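Unit 9: Keeping the block cell honest

Brarilex cell, Tijani teaching lab. Revised 12/10/2025.

The Pindine manual says the cell "holds its calibration." Treat that as a sales claim. Ours was set up in March and had drifted by 2 mm when we next measured it, with no fault logged.

Before any run:
Wipe the floor panel and the finger faces.
Check the bracket screws by hand. The Trandis controller can't tell you if they are tight.
Open and close the gripper at low speed and watch both fingers, whatever the status light says.
Follow the cable through a full wrist turn and look for snags.

On repeatability: the log shows 839 attempts, 744 marked good. "Good" there means the gripper reported closing. It does not mean the part ended up where it belonged. Do not quote that figure in your report without saying so.

Bring your own measurements to the next session.

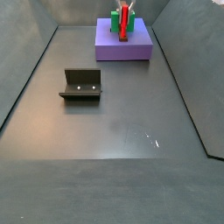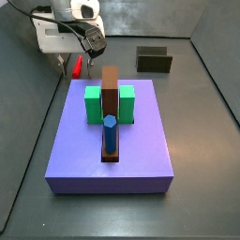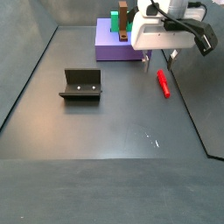
Fig. 9. Gripper and purple box in the cell. Fingers are open in the second and third views.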